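## 4. Preparar o posto de carimbo e carimbar as guias

Esta secção explica como montar o posto de carimbo Nendik e como carimbar as guias de saída uma a uma. Leia primeiro a secção 3 (desembalar e conferir o material). Se o seu conjunto veio do armazém de Gondstead, a almofada já vem com tinta e pode saltar o ponto 4.2.

**Material necessário**

- prancha de apoio de cor clara
- almofada de tinta vermelha, em caixa redonda
- carimbo de linha única
- folhas brancas, formato vertical
- pano seco, que não largue pelo
- frasco de tinta de recarga (só para o ponto 4.2)

### 4.1 Colocar a prancha

1. Retire tudo o que está em cima da mesa. Passe o pano seco no tampo, também perto do furo dos cabos.
2. Deite a prancha no tampo, com a face mate para cima. A prancha cobre quase toda a mesa; é normal ficar uma faixa de madeira à vista no lado oposto ao seu.
3. Se a prancha tapa uma parte do furo dos cabos, não faz mal. Confirme só que não passa nenhum cabo entre a prancha e o tampo.
4. Carregue com a palma da mão nos quatro cantos. Se um canto levanta, retire a prancha e procure o que está por baixo.

> **Nota:** As linhas ligeiras que atravessam a superfície não são defeito. Mas não carimbe com a folha em cima de uma linha muito marcada - a letra pode sair interrompida. Mova a folha dois dedos para o lado e experimente outra vez.

### 4.2 Pôr tinta na almofada

Faça esta operação só quando a impressão começa a sair pálida. Com uso normal, uma carga dá para 1295 impressões com o carimbo de linha única. O valor de 3000 que está na tabela antiga é para a almofada grande, que já não fornecemos.

1. Abra a caixa e pouse a tampa fora da prancha, virada para cima.
2. Deite 8 gotas de tinta, bem distribuídas, começando no centro e indo para a borda.
3. Espere 2 minutos. Não espalhe a tinta com o dedo nem com o próprio carimbo.
4. Faça duas impressões numa folha de rascunho. Se a letra sai cheia ou com manchas, encoste um papel absorvente na almofada e retire sem esfregar.

> **Cuidado:** A tinta vermelha mancha a roupa e a madeira sem verniz. Use sempre a prancha, mesmo para uma só folha. Se cair tinta na prancha, limpe logo com o pano húmido e seque antes de pousar papel.

> **Cuidado:** Use apenas tinta à base de água. A tinta à base de óleo incha a borracha do carimbo e esta avaria não é coberta pela garantia.

### 4.3 Posição da almofada e da folha

A posição é simples, mas deve ser sempre a mesma para todas as pessoas que trabalham no posto. No armazém de Taltcombe tivemos muitas guias com marcas de dedos porque cada turno punha a almofada num sítio diferente.

1. Ponha a almofada aberta perto do meio da prancha.
2. Ponha uma folha entre a almofada e a borda da frente, em posição vertical, com o topo virado para a almofada.
3. Deixe livre o espaço dos dois lados da folha, para trabalhar com as duas mãos.
4. Guarde as folhas por carimbar e as folhas já carimbadas fora da prancha, em dois montes separados.

> **Nota:** Quem carimba com a mão esquerda não precisa mudar nada. A almofada está ao centro e serve para as duas mãos.

### 4.4 Carimbar

1. Segure a folha por um lado, sem tapar a zona da marca.
2. Encoste o carimbo na almofada, direito, duas vezes. Pressão leve - a borracha deve tocar na tinta mas não afundar.
3. Leve o carimbo até à folha. A zona da marca fica um pouco acima do centro do papel.
4. Pouse o carimbo de uma vez, carregue por igual e levante a direito. Não balance.
5. Verifique se a moldura da marca está completa e se a linha de letras se lê bem.
6. Passe a folha para o monte das carimbadas, sem a virar, e ponha a seguinte no mesmo lugar.
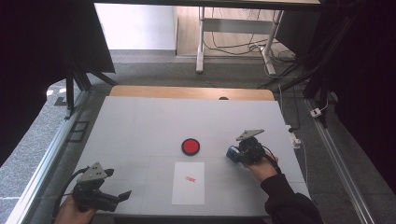
*Fig. 4-1. Almofada ao meio da prancha, folha à frente. Marca ligeiramente inclinada para a direita: aceitável.*

Uma inclinação pequena aceita-se nas guias internas. Nas guias para o cliente Lukoševičius a marca tem de ficar paralela à borda do papel; para estas, trace antes uma linha fina a lápis e apague depois de a tinta secar.

Se a marca sai duas vezes sobreposta, não tente corrigir com outra impressão em cima. Escreva "anulada" na folha e comece uma nova.

### 4.5 Problemas frequentes

| O que se vê | O que fazer |
|---|---|
| Letra pálida em toda a linha | Pôr tinta, ponto 4.2 |
| Letra pálida só de um lado | Carregar por igual; confirmar que a prancha está assente |
| Moldura borrada | Menos pressão na almofada; limpar a borracha |
| Traço branco no meio da marca | Afastar a folha das linhas da prancha |
| Manchas no verso da folha | Limpar e secar a prancha |

### 4.6 No fim do trabalho

1. Feche a almofada. A tampa deve fazer um clique.
2. Carimbe num rascunho até a marca quase desaparecer e depois limpe a borracha com o pano húmido.
3. Limpe a prancha e deixe secar deitada. Não a encoste à parede enquanto está húmida, porque pode empenar.
4. Guarde o carimbo na gaveta, com a borracha para cima.

Para pedir almofadas ou tinta, fale com Jordan Rowbotham, no armazém de Taltcombe, e indique a referência que está no fundo da caixa. Texto revisto em 5 de setembro de 2021; a tabela do ponto 4.5 substitui a de junho.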